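사무실 휴지통에는 무엇이 버려지는가: 캠퍼스 공용 공간의 종이 쓰레기 조사

2020년 12월 22일
글: 성복남 (조원: 지라유 푸통, 난타나 완나스리, 파위나 퐁시리)
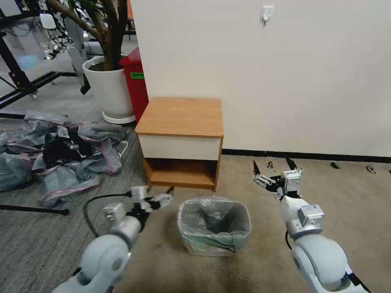
처음 이 주제를 꺼냈을 때 조원들 표정이 썩 밝지는 않았다. 한 학기 동안 남이 버린 종이를 들여다보자는 제안이었으니 그럴 만도 하다. 그런데 막상 시작하고 나니 다들 생각보다 훨씬 깊이 빠져들었다! 이 보고서는 9월부터 캄롤랏관의 공용 사무실과 세미나실에서 나온 종이 쓰레기를 모아 분류하고, 그중 얼마나 더 쓸 수 있었는지를 따져 본 기록이다.

1. 왜 종이인가

우리 학교에는 분리배출함이 층마다 있다. 복도 끝에 종이, 플라스틱, 캔 칸이 나란히 있고 안내문도 잘 붙어 있다. 문제는 방 안이다. 책상 옆의 작은 휴지통은 칸이 나뉘어 있지 않아서, 멀쩡한 종이도 귤껍질이나 커피 컵과 한데 섞이면 그대로 일반 쓰레기가 된다. 복도까지 열 걸음 남짓인데 그 열 걸음을 걷지 않는 것이다(나도 그랬다). 우리는 이 '마지막 열 걸음' 때문에 잃는 종이가 얼마나 되는지 알고 싶었다.

참고할 만한 선행 보고서로는 자루완 펫차랏 선배가 학과 자료실에 남긴 「보스탐 기숙사 배출물 조사」가 있었다. 기숙사와 사무 공간은 성격이 꽤 다르지만, 분류표를 짜는 방식은 큰 도움이 되었다. 특히 '애매한 것' 칸을 따로 만들라는 조언 덕분에 시간을 많이 아꼈다.

2. 조사 방법

조사 대상은 캄롤랏관의 방 22곳이다. 방을 쓰는 사람들에게 미리 동의를 받았고, 개인 정보가 적힌 종이는 내용을 읽지 않고 바로 파쇄함으로 보냈다. 파쇄한 종이는 이번 집계에서 뺐다.

수거는 저녁에 했다. 난타나가 방 번호를 적은 봉투를 돌리면 지라유와 내가 내용물을 옮겨 담고, 파위나가 표에 기록했다. 종이는 다음 다섯 가지로 나누었다.

- 한 면만 인쇄된 종이
- 양면 인쇄된 종이
- 메모지와 포스트잇
- 봉투, 포장지, 얇은 상자
- 애매한 것

무게 대신 장수를 센 것은 저울이 가벼운 종이를 제대로 읽지 못했기 때문이다. 장수로 바꾸고 나서는 A4 한 장과 손톱만 한 메모지가 똑같이 '한 장'이 되는 문제가 생겼고, 이 점을 두고 조 안에서 정말 오래 토론했다. 결국 손바닥보다 작은 조각은 세지 않기로 했다.

3. 결과

모두 790장이 모였다. 이 가운데 한 면만 인쇄된 종이가 296장으로 가장 많았다. 뒷면이 깨끗하게 남은 종이가 전체의 3분의 1을 넘는다니! 표를 합산하던 파위나가 잘못 더한 줄 알고 처음부터 다시 더했는데 숫자는 그대로였다.

한 면 인쇄물을 들여다보면 종류가 뚜렷했다. 표지만 덜렁 나온 것, 마지막 줄 하나가 넘어가서 생긴 거의 빈 페이지, 인쇄 설정을 잘못해 글자가 잘린 것이 많았다. 행사 안내문도 꽤 있었는데, 날짜가 지난 뒤 한꺼번에 버려진 듯 같은 안내문이 묶음째 나오기도 했다.

예상 밖이었던 것은 봉투류다. 요즘은 우편물이 거의 없다고들 하지만, 택배에 딸려 오는 명세서와 완충용 종이가 적지 않았다. 구겨졌을 뿐 찢어지지 않은 완충용 종이는 다시 포장에 쓸 수 있어서, 지라유가 펴서 모아 두었다가 동아리 물품을 보낼 때 썼다.

반대로 음식물이 묻어 어떻게도 할 수 없는 종이는 애매한 것 칸에 들어갔다. 피자 상자 뚜껑이 대표적이다. 기름이 밴 아래쪽은 버려야 하지만 뚜껑은 깨끗할 때가 많다. 뚜껑만 떼어 내면 되는지를 두고 학교 환경과에 문의했고, 오염되지 않은 부분은 떼어서 종이로 내도 된다는 답을 받았다. 우리 조에서는 이 답이 이번 학기 가장 반가운 메일이었다.

4. 작은 실험

집계가 끝난 뒤 방 5곳을 골라 책상 옆에 이면지 상자를 하나씩 놓아 보았다. 상자는 스카르키아 문구점에서 얻은 빈 복사지 상자이고, 앞면에 '뒷면이 비었어요'라고만 썼다. 별다른 홍보는 하지 않았다.

기간이 2주 정도로 짧아 통계로 말하기는 어렵다. 그래도 상자마다 종이가 차곡차곡 쌓였고, 한 방에서는 누가 이면지를 집게로 묶어 연습장까지 만들어 두었다. 그걸 발견한 날 우리는 사진을 찍어 조 대화방에 몇 번이나 올렸다. 한편 사람이 자주 바뀌는 세미나실에서는 상자에 빨대와 영수증이 섞여 들어왔다. 쓰는 사람이 정해진 방과 그렇지 않은 방은 방법이 달라야 할 것 같다.

5. 한계와 다음 계획

올해는 비대면 수업이 많아 건물을 쓰는 사람이 평소보다 훨씬 적었다. 우리 숫자를 보통 학기의 숫자로 읽으면 안 된다. 또 수거를 저녁에만 했기 때문에 낮에 비워진 휴지통은 빠졌다.

다음 학기에는 반도라관까지 범위를 넓히고, 프린터 기본 설정을 양면으로 바꾸었을 때 한 면 인쇄물이 얼마나 줄어드는지 비교해 보려 한다. 난타나는 벌써 전산실에 보낼 요청서 초안을 썼다(이면지에!). 분류표 양식은 학과 자료실에 올려 두었으니 필요한 조는 가져다 써도 좋다. 고친 부분이 있으면 우리에게도 알려 주기 바란다.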